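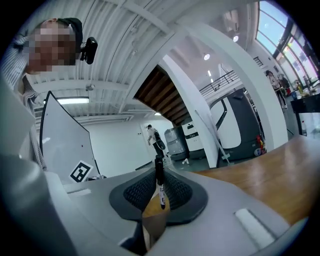
Groncombe Hotels to Introduce Single Intake System for Creator Stay Requests

NOVEMBER — Groncombe Hotels will move all requests for complimentary and discounted stays from online content creators to a single intake system, replacing the separate email inboxes now kept by each property. The system, named Didinus, was built for the group by software supplier Telitz and will be available at all properties by the end of the month.

Groncombe properties received 394 creator requests in the most recent quarter. Of these, 104 were sent to more than one property, and in several cases the properties gave different answers. Under the new process, each request is logged once, assigned a reference number and routed to the property named by the applicant.

Applicants will complete a form covering proposed travel dates, room type, planned content, publishing channels and audience location by country. The description of planned content is limited to 300 words. Follower totals may be entered but are not a required field and are not used to rank requests. Applicants with an existing commercial agreement with another hotel group must state the date on which it ends.

Each request will be reviewed by two members of staff, one from property marketing and one from revenue management. Requests for dates on which a property is forecast to be full will be returned with a list of open dates — the applicant may then resubmit under the same reference number.

"Our marketing managers were answering the same message in several places," said Ga-eun Yeon, director of communications at Groncombe Hotels. "A shared record lets them see what was offered, what was declined and what was published after the stay."

Approved stays will be covered by a standard written agreement. It sets out the number of nights, the meals and services included, the content to be delivered and the delivery date. Creators must label all resulting posts as produced during a hosted stay. Travel costs are not covered.

"Didinus connects to the reservation system in read-only mode," said Ji-hoon Woo, product lead at Telitz. "It checks availability but does not hold or book rooms. Booking remains with the property."

Requests already under discussion will be completed by email on their current terms. Journalists on assignment should continue to contact the group press office and do not need to use the form.

Media contact: Mal-soon Seok, Press Office, Groncombe Hotels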